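Hurkden Lounge – room reset and waste work
Progress report to the Olszewski Fund, 2020-07-31

The grant for this period was 1044, of which 1000 has been spent. The remaining 44 is held against the September order of bin liners.

Work done

The lounge is now cleared on the same pattern after each use. Bottles are picked up first, then paper and food waste, then the liners are changed and the chairs go back. Before the grant, bottles and general rubbish went into one bag and were sorted at the back door, if at all. We have dropped that step.

Liners were the main purchase. The thin ones we bought in the spring split when bottles went in with the caps on, so we moved to a heavier type from Arkisen. A roll holds 40 and we have used two rolls, 80 liners in all. The bin in the lounge takes them with enough left over to fold down outside the rim.

The carpet was cleaned once, at the start. The smell near the window has gone but one stain has not shifted. Jestimia quoted for a second clean and we have not taken it up yet – the price was more than we have left.

A plastic water bottle and a blue bag, from the lounge clear-up:

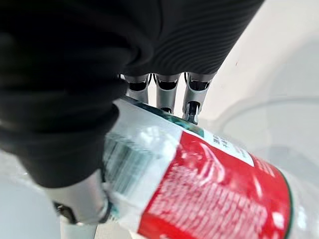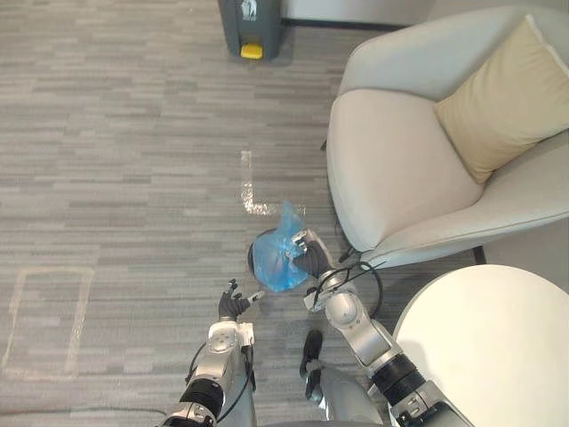

Grażyna Kubiak wrote back on the draft of this report that the bottles should be emptied at the sink before they go in any bag, as she has twice found a puddle at the bottom of one on the way to the store. She also asked for the caps to be left off until the bottles have been squashed, and put back on afterwards. Both points have been added to the sheet on the back of the door.

Still to do

The spare liners are kept in the corridor cupboard, which is locked in the evenings. We want a small supply in the lounge itself, probably on a hook. The second carpet clean needs a decision from you, as it would come out of the next payment. Please let us know before the September order goes in, so that both can be put through on one form.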